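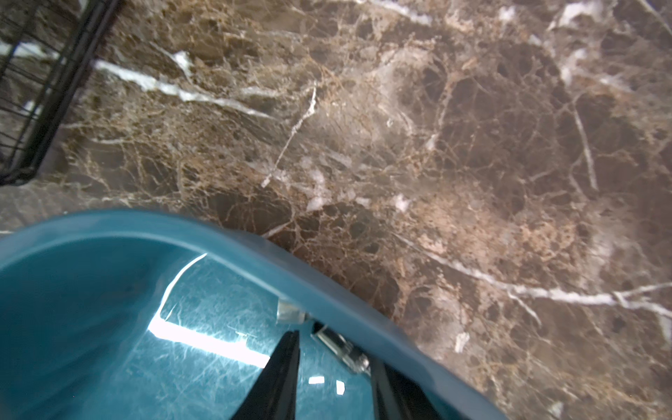 The great paper clear-out, part 2

Quick one tonight, dinner's in the oven and I said I'd post this on Saturday and it is now very much not Saturday.

So. The table. If you read part one you know the state of it — every bill, every school form, every takeout menu, all in one sliding heap, plus the Trostine manual for a dishwasher we no longer own. I got the heap down to the surface last month. Then I stopped, because I was so pleased to see the brown again. All those little tan lines like a net, and the white veins running across. I'd forgotten it had white veins! Months under paper.

Anyway the heap started growing back. Course it did. Paper had no home, so it lived on the table. This part is about the home.

What I bought (not much)

Nothing, at first. I tried the cardboard magazine files from Plastow, the flat-pack kind. They sagged. One fell over every time the door shut and took its neighbor with it. Gave them to the kids for dinosaur garages.

Then the black wire rack. I like wire because I can see through it, so stuff doesn't get to hide at the bottom for a year. Also it wipes clean, or you can just shake the crumbs out over the sink. There are crumbs. I don't know how crumbs get into filing but they do.

I nearly went for the Sturnia one in white with the little drawers. Glad I didn't. Drawers are where I put things I don't want to deal with, and I know this about myself.

The sort

Did it in one evening, radio on. 500 sheets, more or less a whole ream of somebody else's decisions, and I only know that because I weighed the bag against a new pack of printer paper (yes, on the bathroom scale). Most of it went straight out. I kept asking one thing: would I have to phone someone if I lost this? No? Gone.

Things that made me stop:

Three years of car inspection slips. Kept the newest.
A receipt for a coat I've never seen in my life.
Warranty for the Vakulenko kettle, which is still going strong so that one stays.
Drawings. I can't throw drawings. They have a box in the closet and we will not discuss the box.
$200 in gift cards, in an envelope, in with the water bills. Two hundred dollars!! I had accused the mail of eating those.

The gift cards alone paid for the evening, if you ask me. I'd have kept going all night after that but there was nothing else in there except coupons for a pizza place that closed.

Then shredding, which took longer than the sorting because the shredder overheats and sulks. Do it in small batches. I did not do it in small batches.

How it's set up now

Only a few things get to stand up in the rack. The rule is if it stands up, it's live. A folder for what needs doing, and the odd tall thing that would bend anywhere else. When the standing side gets tight I have to take something out before anything goes in, and so far I've stuck to it. Mostly. There was a week in March.

The low side is for tools. I was going to put more paper there and thank goodness I came to my senses, it would have been a heap again in ten days. A shallow tray with paper in it is just a heap with edges.
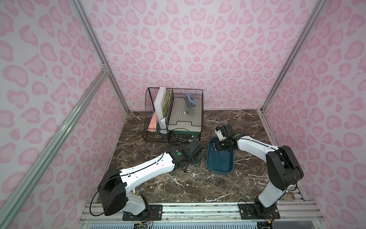
THE SETUP, BIT BY BIT

Pink folder, front left: to do. I went with salmon pink as I can find it half asleep. White board leaning next to it, then the green and beige patterned book, which I mainly like looking at. The gray thing on the white base stays toward the back of the low side, so it's always in the same spot and I stop hunting round the house for it.

The teal tray is seperate on purpose. It's the landing spot. Mail, keys, whatever's in my hand when I come in. It gets emptied before bed, and if it isn't emptied then the next morning's coffee waits until it is. Harsh but it works on me. Rounded corners too, nice to wipe round, I have a thing about gunk in corners.

And I do love that dark teal against the brown. And the pink leopard print behind everything! I know it's a lot. My sister-in-law calls it "brave". I've had it long enough that I don't see it any more until a visitor goes quiet.

STILL TO DO

Labels, maybe. I keep going back and forth. With this little stuff standing up I'm not sure I need them and my handwriting makes everything look like a ransom note.

Something for cables. They're in a shoebox at the moment, all knotted, and at least one is for a phone from before we moved.

Email. Not even thinking about email.

If anyone has a way of keeping school forms that doesn't involve the fridge door, tell me in the comments, our magnets have given up and I found teh field trip one under the stove. Timer's going, got to run. Part 3 is the closet — and ok fine, the box.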